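3.2 Attribution of the Grindovthorpe sketches

The second group of works considered in this paper is the set of small landscapes known as the Grindovthorpe sketches. They passed from the Ocampo family to the present collection in June, together with a box of letters and receipts. Most are in watercolor over pencil, on sheets cut from the same pad. Only three are signed. The rest have been given to Meltwood by family tradition, and earlier writers repeated the attribution without looking closely at the paper or the handling.

Padilla and Galang were the first to question it. They pointed out that the skies in the unsigned sheets are laid in with a dry brush, while Meltwood worked his skies wet and let the color pool near the horizon. They also noted a difference in the trees. In the signed sheets the foliage is built up in short strokes of olive and gray – in the others it is a single flat wash with a few darker touches added later.

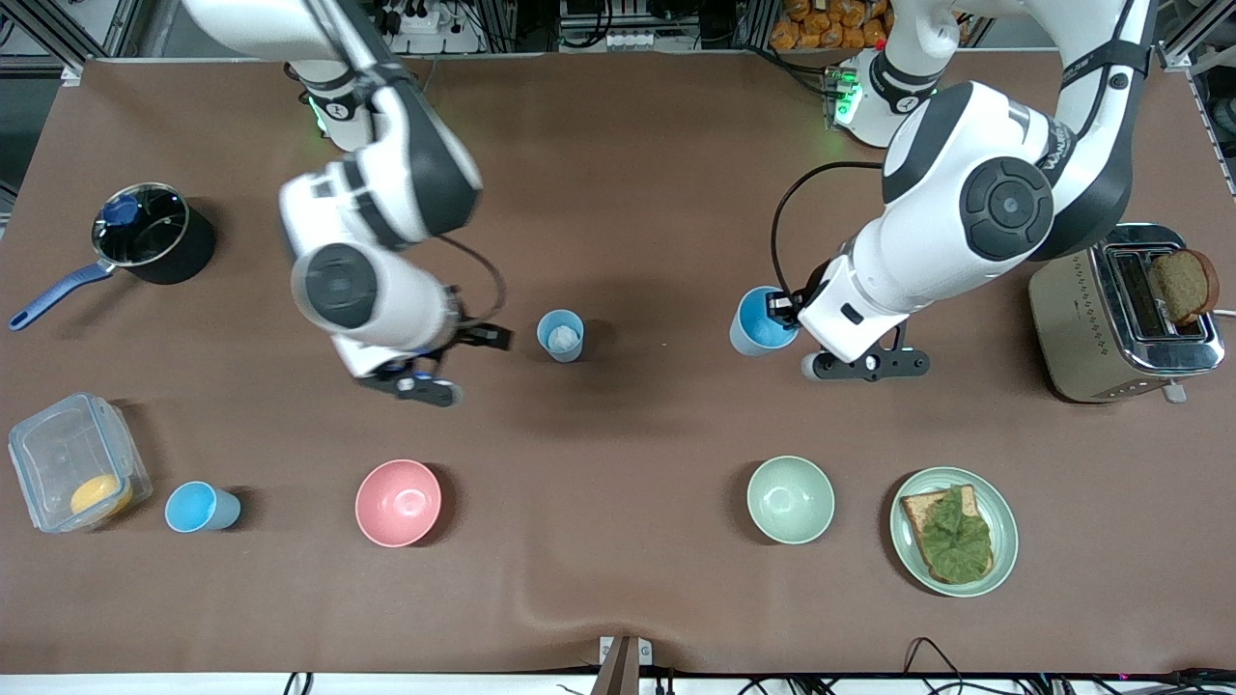 Figure 16. Two-arm workspace with light blue cup.

Vilela took the opposite view. In his reading, the flat washes belong to the artist's last years, when his eyesight was poor and he painted indoors from memory. The letters give some support to this. In one of them Meltwood complains that he can no longer match his greens by lamplight, and asks a friend to send him colors ready mixed. The letter is undated, however, and the friend is not named.

We compared the unsigned sheets with 148 watercolors whose authorship is not in doubt. The pencil work proved more useful than the color. Meltwood drew rooflines with one firm stroke from left to right, and he rarely corrected them. The same habit appears in all but a few of the unsigned sheets. The exceptions are views of the mill and the lower bridge, where the line is broken and has been gone over more than once. These were probably drawn by a pupil – the receipts mention lessons given at the house, but do not say to whom.

We therefore keep the attribution for the main group and list the mill and bridge views as "circle of Meltwood." The question of date is taken up in Section 3.3.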